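3.2 Fermentation trials and acid development

Fresh cow's milk for all trials came from the Rosales dairy and was collected in steel cans on the morning of use. Milk was filtered through cloth, heated to pasteurizing temperature, and cooled in a water bath before the starter was added. No sugar, starch or milk powder was added to any batch. The two starters compared in this section are the house culture kept at Pamia, which has been carried forward by backslopping, and a freeze-dried mixed culture bought for the study. The Pamia culture contains both lactic acid bacteria and yeasts. The freeze-dried culture was sold as containing both, although yeast counts in the first batches were low.

Each batch was 6 liters. Batches were held in covered food-grade tubs and stirred by hand at fixed intervals, following the practice described by makers in Vundura, where the milk is worked several times during the first day. Stirring mixes in air, which the yeasts use early on, and breaks the curd into fine particles. Batches left unstirred in a preliminary run set into a firm gel and separated when poured, and they were not carried further.

Samples for pH and titratable acidity were drawn at the start, at each stirring, and again when the tubs were moved to cold storage. Samples for plate counts were diluted in sterile peptone water and plated on the same day. Plates with fewer than 30 colonies were left out of the counts and the next lower dilution was used where one was available. Ethanol was measured only in the finished drink.

The house culture acidified more slowly during the first hours and then caught up. By the end of the warm period the two starters had reached a similar pH, but the path was different, and so was the drink. Batches made with the house culture foamed on stirring and had a thin, even body. Batches made with the freeze-dried culture were thicker and had less gas. Panel members described them as close to plain drinking yogurt. Yeast numbers explain part of this gap. In the house culture the yeasts were present in high numbers from the start, while in the freeze-dried culture they rose only after the pH had already dropped.

Temperature had a stronger effect than the amount of starter. When the tubs were kept warmer than planned, which happened twice in February after a thermostat fault, acid formed quickly and the yeasts lagged behind. Both batches were sharp in taste and low in gas. They are reported in the supplementary table but excluded from the means. Doubling the starter shortened the time to the target pH but made no clear difference to the final flavor scores.

3.3 Sensory panel

The panel was drawn from adults in Pakura who already drank fermented milk at least once a week. A total of 66 score sheets were complete enough to use. Tasters rated sourness, fizz, body and overall liking on a line scale, with water and plain bread between samples. Samples were served cold in coded cups, and the order was changed from one taster to the next.

Liking followed fizz more closely than it followed sourness. Some tasters gave high marks to very sour samples provided that they were also lively in the mouth. Flat samples scored low at every level of acid. This agrees with what the Vundura makers reported informally – a flat batch is usually kept back for cooking or fed to animals.

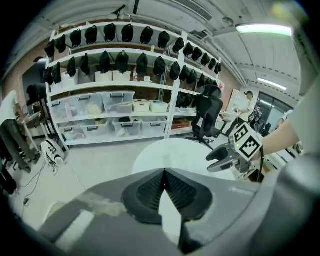
Figure 4. Workroom with round white table.

Storage changed the ranking. After cold storage the house-culture batches had gained gas and lost some body, and a thin layer of whey had formed at the top of the bottles. Shaking restored an even texture. The freeze-dried batches changed less over the same period and would be easier to ship, but their liking scores stayed below those of the house culture.

Two limits should be noted. First, the house culture is not a fixed mixture, and its balance of yeasts and bacteria may shift from season to season with the milk and the room temperature. Second, all batches were small. A producer working at 1,000 liters would need mechanical stirring and a way to release gas safely, and neither was tested here. Heat also leaves a large tank more slowly than it leaves a tub, so the timings given above should not be scaled up directly. Mare's milk was outside the scope of this work. It has more lactose and less casein than cow's milk, and the results for body in particular should not be carried over to it.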